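Home | Kits | Gallery | Rentals | Help Desk | Cart

Filed under: Hand-Held Grippers, Customer Gallery

The Kallusness Two-Hand Kit at Work

Welcome, and thank you for stopping by the gallery! We started this page because so many people write to us wanting to see what an ordinary session with the two-hand kit looks like before they put money down on one. The product pages do a decent job with screw sizes and cable lengths, but they don't tell you much about how it feels to stand at a table with a gripper in each hand and tidy away the same few household things until lunch. So we have tried to put that into words here, along with a look at the work going on.

For anyone who came in by a side door: the Kallusness kit is a pair of hand-held two-finger grippers for recording demonstrations. You hold them, you do the task yourself, and the recording goes off to teach a robot arm that wears the same kind of fingers. The full pair sells for $1299, and that price covers both grippers, the cables, the carry case, and a printed setup guide that we are rather proud of. Single grippers can be had too, mostly as spares, for $475. We ship from our workshop in Serkthorpe, and if you happen to live close enough to pick up your order in person, please do, we like the company.

Most people begin with small things on a plain table, and we would encourage you to do the same. A brush, a cup, a spoon, a roll of tape. It sounds dull, I know, but these are the objects that show you how the fingers close and how far you need to turn your wrist, and you already have them in the house. A light, plain board laid over the tabletop is a lovely thing to work on, too. You can wipe it down, you can pencil a starting mark on it, and when it gets grubby you flip it over and carry on.

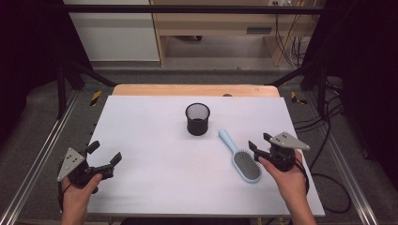

Both grippers in hand over the white board, with a light blue hairbrush and a black mesh cup to work with.

A hairbrush is a better teacher than you would expect. The handle is slim and the head is wide, so a grip that suits one end is no good at all for the other, and you find yourself thinking about which end to pick up in a way you never would with bare fingers. We usually suggest starting with the handle. Once that feels natural, try turning the brush around on the table before you lift it, or passing it across from one gripper to the other (this is where everybody slows down, and that's fine, slow recordings are perfectly good recordings).

Mesh cups are another favorite with our customers. Being light, they like to scoot away if you come at them too fast from one side, so bring your fingers in low and let both jaws meet the wall gently. If you are putting something tall into the cup, steady it with your other gripper. That sort of two-handed job is the whole reason we sell these as a pair, and it's the part of the kit people write to us about most warmly.

A word about cables. The grippers are wired, and we get asked every month when a cordless set is coming. We are working on it, with help from the battery people at Weidemann, but there is nothing to announce yet and we would hate for you to wait on our account. In the meantime, let the cables fall away to the outside of the table, left gripper to the left and right gripper to the right, and leave yourself plenty of slack. If you are tall, or you like to step back between takes, order the long set.

How long does a session take? Our advice is to plan on 70 short takes and then stop for the day, even if you feel you could go on. Your hands get lazy before you notice it, and the last stretch of a long afternoon is nearly always the stretch you end up throwing out. Take a break, have some coffee, shake out your wrists. The rubber finger pads should be looked over once a week, and you get 6 spare pads in the case, tucked into the little pocket under the lid where an awful lot of people never think to look.

If you'd like to try before you buy, the rental program is open again from August. Rentals go out in the same case with the same guide, and whatever you pay for your first week comes off the price if you decide to keep the kit. Owners of the older Plalov single gripper can trade it in as well, in any condition, as long as the fingers still open and close. We strip them for parts and very little goes to waste.

We would love to add your table to this gallery. Send us a picture of your setup, big or small, with a line or two about what you are teaching and what you are using for objects. Kitchen things are always welcome, and so are craft supplies and garden bits. We read every message that comes in, although in the busy months it may take us a few days to write back. Tell us as well if something in the guide didn't make sense, as we are putting together the next printing now and the chapter on cable routing is getting a good going-over.

Contact the workshop | Shipping and returns | © Kallusness, Serkthorpe. All rights reserved. | Back to top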